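**Umevo 28 Resealable Storage Pouches**
Item 692 | Catalog revision: October 2019

The Umevo 28 is a clear pouch for the storage of marinades, spice pastes, cooked sauces and similar foods in institutional kitchens. It is supplied to the trade by Dierckx in cartons of 70.

Each pouch holds 2 quarts when filled to the line. The side seams are heat-welded, and the base is folded so that a filled pouch can stand in a refrigerator rack. Pouches may be frozen flat – lids, trays and dividers are not required.

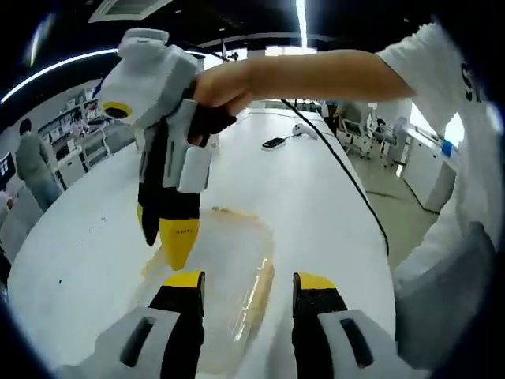
Pouches are intended for single use and should be discarded once emptied. Tomato, paprika and turmeric will stain the film; staining does not affect the strength of the seams. Contents should be cooled before filling. The pouch is not suitable for ovens or microwave heating.

**Ordering**

- Standard carton: 70 pouches
- Labels: sold separately under the Urnix name
- Filling stand: Tritosby, tabletop model only

Orders are accepted by the full carton. Customers who purchased the earlier narrow-neck pouch should note that it was withdrawn in April, and that its clips do not fit the present closure. Unopened cartons may be returned to Dierckx in their original packaging – return shipping is charged to the customer.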